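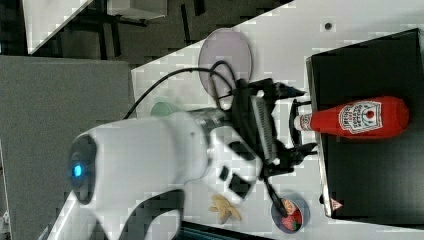

Image Gallery: Grasping from Mixed Views

The Ginville Manipulation Laboratory studies how a robot arm learns to pick up household objects from recorded demonstrations. The gallery accompanies the Julthorpe study, in which a single policy was trained on 1,422 demonstrations and then tested on tabletop layouts it had not met during training. Each layout was attempted 100 times. Play food and small dishes were used throughout, and their positions were changed between attempts.

A view from beside the table gives the policy the general layout – the arm, the dishes and the object to be grasped. It is less dependable near the moment of contact, when the gripper covers much of the target.
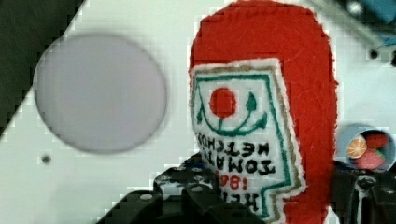 Ginville Manipulation Laboratory

The wrist view at close range, with the red felt bottle between the gripper fingers. The embroidered label reads upside down from this position. Labels were left uncorrected in the training data, and the policy receives the pixels as recorded.

Policies trained on both views completed more grasps than those trained on either view alone. The difference was largest for soft objects, whose outline changes under light pressure. Results for rigid objects were closer, and the laboratory regards them as preliminary.

Training used the Allura software library. A second set of trials, begun in June, is in progress.

Page last updated 16 Aug 2023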